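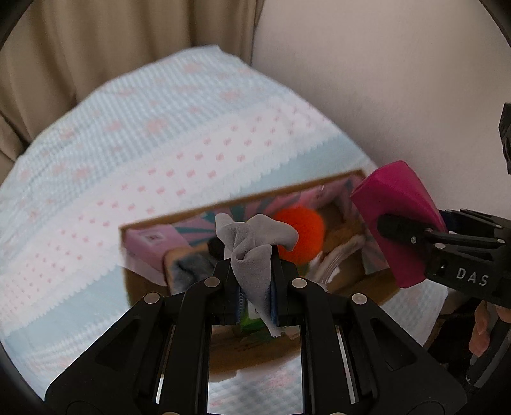
Figure 2. Cloth and open cardboard box on a patterned table covering.

3.2 Sorting habits in the home

Households in Wordale and Gatside kept a paper diary through April. 1,033 entries came back, 973 usable after we dropped the blank pages and the ones we couldnt read. Each entry gave the item, where it was kept before, and where it ended up – bin, charity bag, rag box, back in the drawer.

Old towels and bedding first. Most went to rags. Few people in either town thought of rags as waste at all, which made our first set of headings a poor fit, and we recoded 132 entries by hand. Ljungberg's three-way split (keep, pass on, throw) was used for the rest. Works well for clothes. Less well for odd socks and tea towels, where people wrote "keep for now" and meant very little by it.

Gatside homes passed on more. Probably the charity shop on the high street – Wordale's nearest is a bus ride away in Kelusell. We did not ask about cars, and should have.

11 households stopped writing before the end of the month. Their early entries are kept in, as they look much like everone else's for the same days. Leaving them out changes the order of the smaller groups but not the main split between rags and charity bags.

Storage space is taken up in section 3.3.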